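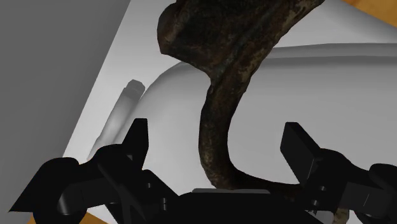
4. The Open Day

Most of what I've reported so far came out of runs that only our own group ever watched. In August we opened the lab at Flirkedmont for an afternoon and put the simulator on the big screen, and I want to spend a section on it, partly because it changed how I think about the task and partly because it was a lot of fun (I lost my voice by four o'clock!).

The setup was the same one described in Section 3. Everything ran in Stedance, our rendering and physics package, with the household objects from the Bena set and the bathroom room file loaded. We had 88 visitors through the door, and 47 of them stayed long enough to take a turn at the controls. A turn meant picking a camera view, steering the simulated arm with a handheld controller, and trying to bring the gripper up to an object without knocking into anything else. No training beforehand, just me pointing at buttons and talking too fast.

I'd expected people to ask about the arm. They asked about the objects instead. The old-looking metal hook got more questions than anything we built ourselves, mostly along the lines of "where would you even grab that?" It's a fair thing to ask, and our grasp planner wonders the same thing. A curved part with flared ends offers plenty of places to close two fingers and very few good ones, and visitors who took their time usually tried the bend first.
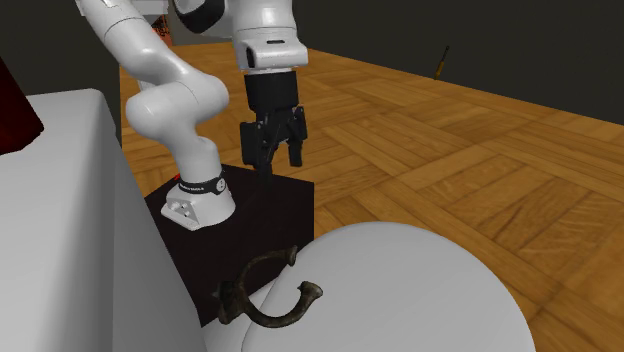
The other thing I noticed was how much people relied on switching views. Our policy gets a fixed set of cameras and has to live with it. Visitors flipped back and forth constantly – wide view to get near, close view to line up the fingers, wide view again when they got nervous. One kid did this so fast that the log file for her turn is the longest of the day. Across all the turns we saved 3978 view changes, and I've kept them with the rest of the logs for the comparison in Section 5.

Figure 4. Simulated bathroom used at the open day, with the arm's base on the dark table and the gripper near the closed toilet lid. 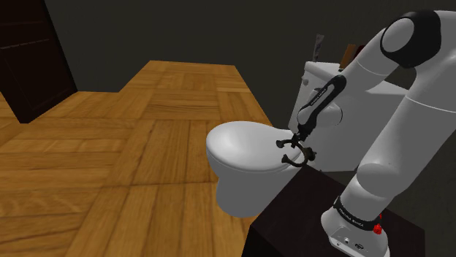 Out of the turns we logged, 29 ended with the operator calling the approach good enough to try a grasp. I wouldn't lean on that number too hard. People were being cheered on by their friends, the controller drifted a little to the left, and I kept giving hints when I should've kept quiet. We replayed those same starting positions later with the Daly planner, using the settings from Section 3 and leaving the room file alone, so at least the geometry matches.

What I did take from the afternoon was a change to the cost term for nearby surfaces. Visitors gave the big fixtures a wide berth, much wider than the planner does, and then slowed way down for the last stretch. I added a speed penalty that grows as the fingers get close to any surface, and the revised version is the one I use from here on.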